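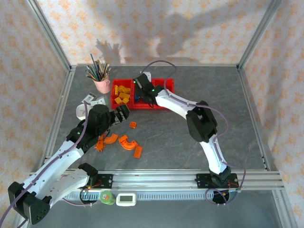
1. What we were asked to look at

Our group was given the Nuvico sorting kit for one term and told to decide whether the department should pay for a second year of it. The kit is sold by a firm in Salteston. It comes as two arms, a tray with compartments, a set of toy blocks in several colors, and a subscription to lesson software called Choo. The sales page says a class can go from opening the boxes to "independent two-arm sorting" in one afternoon. We did not believe this when we read it, and we believe it less now.

2. Setup

The arms mount on the front rail and were the easy part. The software was not. Choo wants each arm set up separately and then both together, and if the second step fails it throws away the first. We did this 9 times before it held. The manual is 74 pages long and spends 8 of them on the warranty.

3. The sorting task

Our test was the one in the first Choo lesson: pick up a block from the tabletop, put it in the compartment for its color, go back for the next one. We logged 1,324 attempts between February and April. Square blocks gave us little trouble. Curved pieces and anything with prongs were another matter, and the lesson videos only ever show squares. We think that is a choice on the part of the seller.

The kit is advertised as working on "any classroom surface." Our tabletop has a marble pattern with veins in it, and we wanted to know if the pattern would confuse the wrist camera when it had no block to look at. 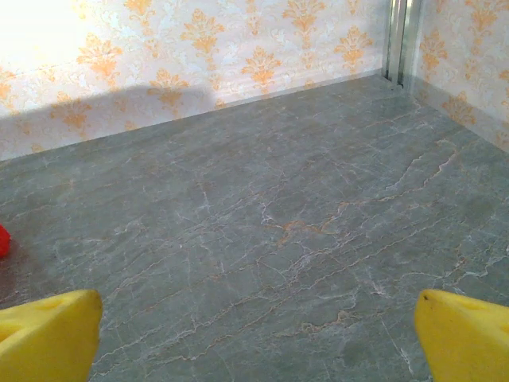 Choo gives a confidence score for every guess, but it never says what the score is based on. We had high scores on grabs that missed and low scores on grabs that worked. After a month we stopped writing them down. A score that can't be checked should not be on a price list as a feature, and this one is — under "advanced analytics."

4. Is it really two-arm work?

Most of the time, no. In the basic lessons the arms take turns. One waits while the other reaches into the tray. There is a handover lesson, but it sits in the paid tier, and our license did not cover it. A single arm would have done everything we were graded on, more slowly perhaps, at a much lower cost.

We will say that the hardware held up. No joint failed and no cable came loose during the term. Our complaint is with the claims and the subscription.

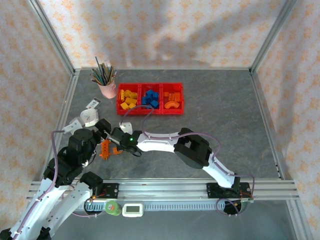
The group from Vakodville, which had the same kit last year, read our draft and thought we were too hard on it. Their view was that the first lessons are meant to be dull, and that students who had never touched an arm before learned a lot from fixing bad grabs by hand. They also said the handover lesson is worth paying for, though they got it to run only on the newer version of Choo.

We take the point about beginners. It doesn't change our answer on the second year, as the newer version costs extra and the seller would not give us a trial of it.

5. Recommendation

Keep the arms. Let the Choo subscription lapse in June and ask Nuvico in writing whether the arms can be run with other software. If the answer is no, the department should know that before it buys anything else from them.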